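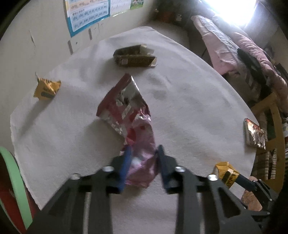

タクシーを途中で降りたいとき、どうしますか。Vutow、9月から高速区間の「安全な途中下車」サービスを始めます

報道関係のみなさま、そしてふだんVutowに乗ってくださっているみなさま
2018年8月19日
Vutow 広報担当 Lorraine Pryor

こんにちは、VutowのLorraine Pryorです。プレスリリースというと「弊社はこのたび」から始めるのがお作法なのだと思いますが、私はどうもあれが苦手で、今回もいつもの調子で書かせてもらいます(前回の配車アプリ更新のお知らせで「読みやすかった」と言ってくださった地元紙の方、あれで完全に調子に乗りました)。

さて、お知らせの中身です。Vutowは9月から、Purbyと空港側のCartwrightを結ぶ833号線の高速区間で、乗車中のお客さまが「降りたい」「停めてほしい」と思ったときに使える、途中下車の新しい仕組みを始めます。名前は「Prerkus」。読み方は「プレルカス」です。社内でもしばらく「プラーカス」派がいて会議のたびに揉めていたのですが、プレルカスで決着しました。記事にしてくださる方は、どうかプレルカスでお願いします。

何が変わるのか

833号線に乗ったことがある方ならわかると思うのですが、Purbyの市街地を抜けて高架に上がると、次の出口までがとにかく長いんです。両側は防音壁、路肩は狭く、夜になるとトラックがびゅんびゅん走っています。そこで後ろの席から「すみません、停めてください」と言われても、運転手は停められません。停めたら危ないし、法律上も緊急時以外は停めてはいけない場所です。

でも、停めてほしいお客さまにもちゃんと事情があります。気分が悪くなった。忘れ物に気づいた。行き先が違う気がする。料金が思ったより上がっていて不安になった。運転手の態度が怖い、というのだって当然ありえます(うちの会社の話として書くのはつらいですけれど、書かないほうがもっとよくないので書きます)。

そういうときに言葉が通じないと、不安はあっという間に大きくなります。運転手が「次の出口まで待ってください」と言っているのに、お客さまには「降ろさない」と言われたように聞こえる。お互いに声が大きくなる。そこでドアに手がかかったら、と考えるだけで私は胃がきゅっとなります。

Prerkusは、そのやりとりを短く、はっきりさせるためのものです。

後部座席のボタンを押すと、こうなります

助手席の背面に、手のひらくらいの大きさのボタン付きパネルを取り付けます。液晶画面がひとつ、その下に丸いボタンが2つ。左が「次の安全な場所で降りたい」、右が「助けがほしい」です。

左のボタンを押すと、運転席の画面に下車希望が表示され、お客さま側の画面には、これから車が向かう停車場所の名前と、そこまでの残り時間が出ます。「あと3分で停まります」「あと2分で停まります」というふうに、ちゃんと減っていきます。待つのって、いつまで待つのかがわからないのがいちばんきついですよね。試作のときに残り時間の表示がない版も作ったのですが、試しに乗った社員の評判がさんざんで、すぐに引っこめました。

右のボタンを押すと、当社の夜間窓口につながって、人が出ます。録音の案内は流れません。つながった先の担当者には車の位置と進行方向が見えているので、「いまどこですか」から始めなくて大丈夫です。お客さまが話せない状況のときは、担当者の側から運転手に呼びかけて、必要なら警察や救急に連絡します。

どちらのボタンも、押したことで料金が上がることはありません。左のボタンで途中下車になった場合は、停車場所に着いた時点でメーターを止めます。そこから別の車に乗り換えたいときは、夜間窓口が代わりの車を手配して、到着まで電話をつないだままにしておきます。代わりの車の初乗り料金はいただきません。

言葉のこと

画面の表示は、英語、マオリ語、フランス語、ベトナム語、ロシア語、スペイン語、中国語、韓国語、日本語から選べます。予約のときにアプリで言語を選んでいれば、乗った瞬間からその言語になっています。道で手を挙げて乗った場合は、画面の左上の地球のマークを押してください。

翻訳のまとめ役は、運行管理チームのTâm Diệpです。Tâmは最初、機械翻訳をそのまま載せようという案に大反対しまして、理由を聞いたら、ベトナム語の試訳で「安全な場所で降ろします」が「安全な場所に捨てます」みたいに読めたというんです。それは反対しますよね! そこから全言語について、その言葉で育った人に声に出して読んでもらい、引っかかったところを直すという作業を続けました。Tâmのコメントをもらってきたので、そのまま載せます。

「丁寧な文章より、短い文章にこだわりました。怖いと感じている人は長い文章を読めません。『ドアは開けないでください』より先に『停まります』を見せる。順番だけで受け取り方がずいぶん違います」(Tâm Diệp、運行管理チーム)

この順番の話、私は最初「そんなに違うかなあ」と思っていたのですが、実際に後部座席に座って両方見せてもらったら、違いました。先に禁止の文が出ると、こちらが叱られている感じがするんです。

停まる場所はどこなのか

833号線の高速区間では、出口の先と休憩施設の中に停車場所を設けます。路肩には停まりません。大事なので繰り返しますが、左のボタンを押しても、車が路肩に停まることはありません。必ず本線を出てから停まります。

Purby側は、市街地の最後の出口を下りたところにある給油所の横です。夜通し照明がついていて、店の中で座って待てます。トイレもあります。Cartwright側は、貨物ターミナル手前の休憩施設の中、建物の入口に近いほうの区画を使わせてもらうことになりました。奥の大型車用の区画は夜に大きな車の出入りが多いので、そちらには入りません。

停車場所には、Vutowの色の小さな標識を立てます。派手な看板を想像していた方、ごめんなさい、かなり地味です。道路の標識と紛らわしくならないように大きさと高さを抑えたら、こうなりました。でも夜に光を当てるとちゃんと読めます。そこは現地で確かめてきました。

反対方向についても同じように用意していますが、Cartwrightから市街地へ向かう側だけ、工事の都合で停車場所がいったん出口のひとつ先になります。工事が終わり次第、手前に戻します。それまでは画面の残り時間が少し長めに出ますので、ご承知おきください。

運転手のほうの話

仕組みを作っても、運転するのは人です。なので研修にはかなり時間をかけました。担当したのはEbony Rakenaで、もともと夜勤の運転手を長くやっていた人です。いまは新人研修を受け持っています。

研修の中身でいちばん時間を割いたのは、機械の操作方法ではなくて、声のかけ方でした。運転手役とお客さま役に分かれて、お客さま役は運転手の知らない言葉で話す、というのをやります。私も見学のつもりで行ったら、あっさり運転席に座らされました。後ろからすごい勢いでフランス語が飛んできて(犯人は後で出てくるRomainです)、頭が真っ白になって、無言でハンドルを握りしめていました。Ebonyには「いちばんやっちゃいけないやつです」と言われました。はい。

無言がいちばんいけないそうなんです。通じなくてもいいから、落ち着いた声で返事をする。鏡ごしに一度目を合わせる。速度を急に変えない。後部座席のドアのロックについても、これまでは運転手任せのところがありましたが、高速区間に入る前に画面で「走行中はドアが開かないようになっています。停まれば内側から開けられます」とお知らせする形に統一します。黙ってカチッとロックがかかると、知らない土地では本当に怖いものです。

「お客さまが慌てているとき、運転手もたいてい慌てています。だから決まった手順があると両方が助かるんです。ボタンが押されたら返事をする、出口を口に出して言う、あとは普通に走る。それだけを何度も練習しました」(Ebony Rakena、研修担当)

研修を終えた運転手の車から順に、パネルを取り付けていきます。ですので9月の初めのうちは、まだパネルのない車に当たることもあります。アプリで予約される場合は、車両の選択画面に「Prerkus対応」の表示が出ますので、そちらを見て選んでください。

夜間窓口の番号

アプリを使わない方、携帯の電池が切れそうな方、たまたま同乗している方のために、電話の窓口も用意しました。市内からは短縮番号の2212でつながります。車内では、後部座席の左右の窓の下に貼ったシールにも同じ番号が書いてあります。

この2212は、乗車中でなくてもかけてもらってかまいません。「家族が乗っているはずなんだけど連絡がつかない」という電話も受けます。ただし、ご本人の安全のため、電話だけで乗客の位置をお伝えすることはできません。担当者がまず車に連絡を取り、ご本人に確認してから折り返します。もどかしいと思いますが、ここは曲げられないところなので、どうかご理解ください。

命にかかわるときは、迷わず緊急通報を使ってください。うちの窓口を経由する必要はまったくありません。

なぜいま始めるのか

きっかけを聞かれることが多いので書いておきます。開発を担当したRomain Sabatierが、この町に越してきたばかりの頃に、833号線でタクシーの行き先を取り違えられたことがあったんだそうです。よその会社の車だったのか、うちだったのかは本人も覚えていないと言っています(気をつかってくれているのかもしれません)。英語がまだあまり得意でなくて、窓の外は防音壁ばかりで、どこに連れていかれるのかわからなかった。けっきょく似た名前の通りに着いただけで、何事もなく戻ってこられたそうですが、その間ずっとドアの取っ手を見ていた、と。

Romainはこの話を、入社して何年もたってから、昼休みにぽろっと話しました。聞いていた私たちはみんな黙ってしまって、そのあと急に「じゃあ何があればよかったの」という話になりました。彼の答えが「いつ停まるのかがわかる画面」でした。そこからPrerkusまでは一直線、と書きたいところですが、途中で予算の話やら部品の話やらで何度も止まっています。パネルの最初の試作品は、走行中に振動で外れて足元に落ちました。

「技術としては難しいことはしていません。位置がわかって、停まれる場所がわかっていて、それを読める言葉で見せるだけです。難しかったのは、ボタンを押していいんだと思ってもらうことでした。だから画面には最初から『いつでも押せます』と出しています」(Romain Sabatier、開発担当)

間違えて押したらどうなるの、という質問もよくいただきます。取り消せます! 画面に「続けて乗る」が出るので、それを押せば元どおりです。小さなお子さんが押してしまっても、運転手が怒ったりはしません。右のボタンのほうは、間違いだった場合でも担当者が一度だけ声で確認させてください。「間違えました」と言ってもらえれば、それで終わりです。

記録の扱いについて

ボタンが押された時刻と場所、それから停車した場所は記録に残ります。後から「停めてもらえなかった」「押されていない」という食い違いが起きたときに確かめるためです。車内の会話は、右のボタンで窓口につながっている間だけ録音されます。それ以外の時間は録音しません。ご本人から請求があれば、記録の写しをお渡しします。請求の書き方がわからないときは、窓口で一緒に書きますので気軽に言ってください。

運行管理の責任者であるHuia Tipokiからも、ひとことあずかっています。

「833号線では、停まらないことも安全のうちです。けれどそれを乗っている方に納得していただくのは、運転する側の仕事だと考えています。押しにくかった、画面の言葉が変だった、停車場所が暗かった、そういう声をいちばん聞きたいと思っています」(Huia Tipoki、運行管理責任者)

Huiaは普段あまり長く話す人ではないので、これはかなりたくさん話してくれたほうです。

取材と試乗のご案内

報道関係の方向けに、Purbyの営業所で試乗の受付をしています。実際に後部座席に乗ってボタンを押していただき、833号線の停車場所まで走ります。撮影もできますが、営業中の他のお客さまや、給油所の利用者の方が写らないようにご協力ください。夜の様子をご覧になりたい方は、日没後の枠もありますので申し込みのときに教えてください。フランス語とベトナム語での取材は、RomainとTâmがそれぞれ喜んでお受けします(喜んで、は私が勝手に書きました。でもたぶん喜びます)。

地域の語学教室や、新しく越してきた方の支援をされている団体のみなさまにも、説明用の車を1台持っていきます。パネルの操作を試してもらえますし、画面の言葉についてのご意見もその場でうかがいます。対応してほしい言語のご要望も歓迎です。次に加える言語はまだ決めていないので、いま言ってもらえるとかなり有利ですよ。

お申し込みは、Vutowの営業所の窓口か、アプリ内の「広報へ連絡」からどうぞ。件名に「プレルカス試乗」と入れておいていただけると、私がすぐに見つけられます。乗客のみなさまからのお問い合わせは、2212でお受けしています。

サービスの概要

名称:Prerkus(プレルカス)
開始時期:2018年9月から、対応車両に順次導入
対象区間:833号線の高速区間(Purby市街地とCartwrightの間、両方向)
利用料金:無料。途中下車の場合、停車場所までのメーター料金のみ
対応車両の確認方法:アプリの車両選択画面、または後部座席のパネル
夜間窓口:短縮番号2212(市内から)
報道関係のお問い合わせ:Vutow 広報担当 Lorraine Pryor

Vutowについて

Vutowは、PurbyとCartwrightを中心にタクシーと予約送迎を運行している会社です。空港への早朝便、病院への送迎、学校行事のときの貸し切りなどもお受けしています。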